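Robot Cell Attendant (part-time, evenings and Sunday)
Irnotbridge, Lirside site

We are hiring one person to look after the tabletop arm cell at our Lirside site. The cell is a single arm with a two-finger gripper, a wrist camera and a fixed camera, working over a white table inside a paneled enclosure. It runs pick-and-place tasks for most of the day. Between operators it has to be cleaned, checked and set up again, and that is the job.

You will report to Wilma Declercq, who runs the cell and wrote the setup sheets. You will not be asked to program the arm.

The work

At the start of a shift you read the log left by the previous operator and bring the cell to the state on the setup sheet. The sheet gives the work surface, the objects and where they start. Some tasks run on the bare table, some on a whiteboard laid flat, some in a clear tray. Changing from one to another takes most people 17 minutes once they know the cell.

The clear tray needs the most patience. It shows every hair and speck, and the wrist camera sees them at close range. Wipe the base with the lint-free cloths, then bring up the wrist view on the monitor and look again before you sign the sheet. Check the table underneath as well, as a mark that won't come off the tray is often below it.
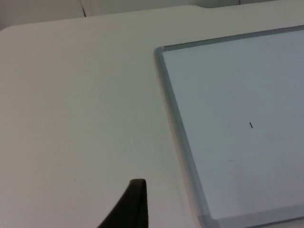

Gripper fingers are inspected every 500 cycles. You look at the tips for wear, check that the two fingers meet evenly, and tighten the screws to the value on the card. Worn fingers are swapped as a pair, never singly. The spares are in the Bosman drawer with the hex keys. After a swap you run the open and close test and write the reading in the log.

Camera checks are done once per shift. Compare the fixed view with the reference print taped beside the monitor. If the back rim of the table has moved against the print, stop and call Wilma. Please do not nudge the camera mount yourself, even if the fix looks obvious. A moved mount means a new calibration and everything recorded since the last good check has to be looked at.

For the whiteboard tasks you lay out the cubes and draw the target by hand with a thin black marker. The circle does not have to be perfect. It does have to be closed enough to read as a circle from the fixed camera, with nothing standing in it at the start. Use the board cleaner when you change the target, and keep markers and erasers off the board once the task is running. Old writing that leaves a faint trace is acceptable; anything you can still read is not. 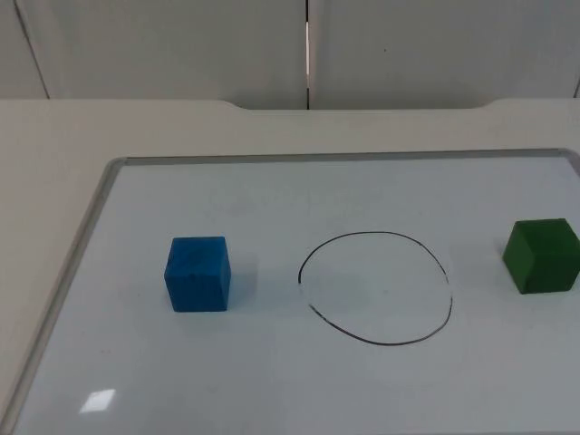 What we need from you

You have done hands-on work where small differences mattered. Lab bench, print shop, kitchen, bike repair and assembly line have all been fine in the past.
You can follow a written sheet and write down what you did in plain English.
You can lift 55 pounds, which is the weight of the boxed replacement arm base.
You are comfortable working alone in a closed room for a few hours, with a supervisor on call.
You can tell blue from green reliably, with or without correction.

Experience with robot arms is useful but not required. Training takes 2 weeks and is paid at the full rate. It includes the lockout procedure, which you must pass before you enter the enclosure unaccompanied.

Hours and terms

Four evening shifts plus a Sunday shift, starting in December. Evening shifts begin at 5 p.m. The contract is for six months and may be extended. Parking is free behind the Skadier building; use the side entrance after 6.

How to apply

Send a resume and a short note to Wilma Declercq at the Irnotbridge office. In the note, describe one piece of equipment you kept running and what usually went wrong with it. Half a page is enough. We do not need a cover letter beyond that.

Applicants we want to meet will be invited for a one-hour visit. You will clean a tray, set up one task from a sheet and fill in a log entry.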